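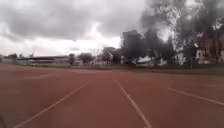 Figura 5.1. Pista de atletismo con las líneas de calle pintadas en blanco, bajo un cielo muy cubierto.

Capítulo 5
Antes de pedir presupuesto: qué trabajo hay que automatizar

Me encanta empezar este capítulo por el suelo. Ya sé que muchos venís con ganas de hablar de sensores, baterías y catálogos (llegaremos, llegaremos), pero la primera vez que me tocó planificar la compra de un robot para exteriores cometí el error de abrir el catálogo antes de salir a ver el terreno. ¡Y menudo error! Pedí precio a Fidov un viernes por la tarde, me lo mandaron enseguida, y pasé el resto de febrero descubriendo todo lo que no había preguntado.

El encargo parecía sencillo: un vehículo autónomo que repintara las líneas de una pista. Mirad otra vez la figura. Las líneas tienen los bordes algo gastados y la de la izquierda se ve más apagada que la central. Para quien firma la compra, eso son preguntas con precio. ¿El robot va a seguir la línea vieja o va a trazarla desde cero con un plano? Si la sigue, necesita una cámara capaz de distinguir un blanco desvaído sobre un rojo parduzco, también con nubes como esas. Si la traza, hay que pagar un sistema de posicionamiento y, casi siempre, a alguien que levante el plano. Son dos partidas distintas y conviene no mezclarlas nunca en la misma hoja.

Luego están los árboles. A mí se me pasaron por completo en la primera visita, porque iba mirando al suelo, claro. Una copa grande o un edificio alto cerca del recorrido pueden estropear la recepción por satélite, y el proveedor que no ha visto el sitio os ofrecerá la antena básica con toda su buena fe. Govus me la ofreció. Szűcs, en cambio, me pidió fotos desde varias calles antes de darme una cifra, y confieso que me pareció una pesadez hasta que vi las dos ofertas juntas.

En este capítulo trabajaremos con el caso Teridano, una instalación deportiva que quiere automatizar el marcado y tiene que justificar el gasto a tres años. Iremos llenando la hoja de costes poco a poco: compra, puesta en marcha, formación, pintura, repuestos y también las horas de pista cerrada, que casi todo el mundo olvida (yo incluida). En el primer borrador aparece una partida de unos 766 euros para consumibles. Apuntadla en el margen, que en el apartado 5.3 la vamos a discutir a fondo.

Un consejo antes de seguir: elegid un lugar real que tengáis cerca, un aparcamiento, un patio, una nave, lo que sea, y usadlo como segundo caso mientras leéis. Id a verlo con libreta y volved otro día con distinta luz. Apuntad el estado del suelo, las sombras, el sitio donde se podría guardar y cargar la máquina y por dónde entraría. Con esas notas delante empezamos el apartado 5.1, dedicado a la visita previa y a la ficha que hay que rellenar en ella.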